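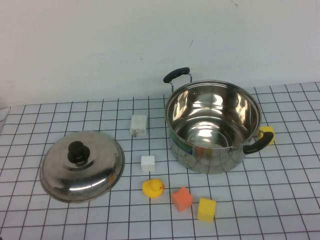 A snake that size would never go for someone it knows, a student objected after the first session, and several others agreed. It is a common view among keepers and it deserves a proper answer, so these notes begin with it.

Swanson Community College
Captive Reptile Management
Session 4: Large Constrictors and Keeper Safety
Handout revised May 11, 2019

1. Does the snake know you?

Snakes can learn. They get used to regular handling, and many will behave more calmly in a familiar cage than in a strange one. They can link a sound or a movement at the door with food. None of this means a large python will hold back from striking a person it has seen every day for ten years.

Most serious incidents with captive constrictors are one of two kinds. In the first, the snake strikes in defense. It bites and usually lets go. In the second, the snake makes a feeding response. It bites, holds on and wraps. The second kind is the one that kills people, and it can happen with an animal described by everyone in the house as tame. A feeding response is set off by scent, warmth and movement. A warm hand that smells of rabbit meets all of those conditions.

For the rest of the course, use "habituated" in written work where you would be inclined to write "tame" or "friendly."

2. How constriction works

Older books say that the victim suffocates because it cannot breathe in. Breathing is certainly affected, but measurements on rats held by boa constrictors showed that blood pressure and circulation fail within seconds. An animal whose blood has stopped moving loses consciousness well before it would from lack of air alone.

What this means for a keeper:

A coil around the neck or chest is an emergency from the first second.

You may not be able to call out for long.

Waiting for the snake to tire is not a plan. It can hold on much longer than you can.

3. Species covered in this session

Burmese python. Heavy-bodied, often calm as an adult, very strong. Long kept as a pet and regulated in many places.

Reticulated python. The longest living snake. Quicker than the Burmese and often a more alert feeder.

African rock python. Has a reputation for being defensive. Involved in fatal incidents in captivity.

Green anaconda. The heaviest living snake. Needs water deep enough to soak in, and working around that water brings its own risks.

The common boa is left out here. It is covered in Session 3, and the two-person rule below does not normally apply to it, though an adult female boa around the neck is still a bad idea.

4. The second person

In our teaching collection, no cage holding a constrictor over eight feet is opened by one person. For the largest animals the usual rule of thumb is one handler for every four or five feet of snake. The second person is there to work. They stand where they can reach both the handler and the snake. They do not take photographs, hold the food tub or answer the phone.

Keepers at home often tell us they live alone and this cannot be done. In that case they should keep a smaller species.

5. Feeding

Use thawed prey. Offer it on long tongs or leave it in the cage and close the door. Do not hold it by hand.

Thaw the prey in a different room from the snakes if you can. Scent carries, and a room full of animals that can smell food is the wrong room to be cleaning in.

Wash your hands and forearms before you open the cage. Change your shirt if you have handled rabbits, chickens or rodents.

Touch the snake with a hook before reaching in on non-feeding days. Many learn that the hook means no food is coming.

Do not handle for at least two days after a large meal. Disturbed snakes may regurgitate, and this is hard on them.

If two snakes are kept together, which we do not recommend, they must be separated before feeding. Two snakes on one prey item can end with one swallowing the other.

6. Caging

A door that slides needs a lock. A lid needs clamps or a lock, and a brick does not count. Most escapes that come to us for discussion started with a door that somebody meant to go back to.

The cages in Room 23 are Jaker front-openers with keyed locks on both panes. The heat is run through Vundix thermostats, with the cool side of the Burmese cage set at 82 degrees. Check the reading against the separate thermometer, write down both, and report any difference. Heat sources inside a cage must be guarded. A large snake will lie against a bare bulb long enough to be badly burned.

Frozen stock comes from Skallska and is kept in the chest freezer in the prep area. Nothing for human use goes in that freezer.

7. If a snake wraps a person

Call for help at once. The second person calls 911 if the coil is on the neck or chest, or if it cannot be cleared right away.

Unwrap from the tail end. The tail is the weakest part and the snake has least grip there. Pulling at the middle coils usually makes the snake tighten.

Keep control of the head if it is free. If it is biting, do not tear it away, as the teeth curve backward and will rip the skin or break off in the wound.

Cold water or a little strong alcohol near the mouth is often suggested to make a snake let go. It sometimes works on a bite. It should not delay unwrapping.

All bites are washed, reported and seen by a medical professional, even when they look minor.

8. Case for discussion

Read case 2168 in the course folder before the next session. The keeper was alone and had a 40-pound python out on the floor while changing the water. Rats were thawing in the sink in the same room. Come ready to say at which point the outcome could still have been changed, and what the written procedure would need to say.

9. Reading and written work

Read the chapter on feeding behavior in the course text and your own state's rules on keeping large constrictors. They vary a great deal, and some cities add their own.

Write one page on a cage-opening procedure for a single species from section 3. Include where each person stands. Papers go in the tray outside Room 23 before class.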